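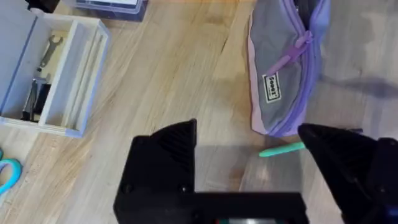

Green marker on the table.

Mallcombe Comedy Board > Live shows > Gina's 12-hour set at the Grikden

pintglass_row_b
So the Grikden has announced that Gina is doing twelve hours on stage in September, no support acts, one ticket for the lot. The press release says she has "88 jokes nobody has heard". Divide that up and it's a joke every eight minutes. Am I meant to be impressed?

Asfaw
They won't be one-liners, will they. She tells stories. I saw her do 40 minutes on a broken boiler and would have stayed for more.

pintglass_row_b
Forty minutes, fine. What happens at 4 in the morning with half the room asleep?

mothballed
I don't believe she's doing it. The swimming pool gig was meant to be a whole afternoon as well, and we got an hour and a raffle. These stunts exist so the local paper prints her name.

Asfaw
The pool gig was stopped by the council, it wasn't her choice.

mothballed
So she said afterwards. Did anyone see a letter?

tworows_back
I've no problem with a stunt if the comedy's any good. My trouble is her last two hours at the Grikden were padded with people from the audience reading out their texts. Do that for twelve hours and I could run it myself.

Asfaw
You could, but would anyone come?

tworows_back
Probably 12 people. Same as her Mallcombe previews.

Asfaw
I was at one of those and it was full. Small room, granted.

lateshow_liz
Does anyone know if you can leave and come back in? The page says "no readmission" but the booking form mentions a wristband.

pintglass_row_b
It says both because they haven't decided. I'd wait before paying – the refund wording is vague too.

lateshow_liz
Right, I'll ring the box office and post what they say.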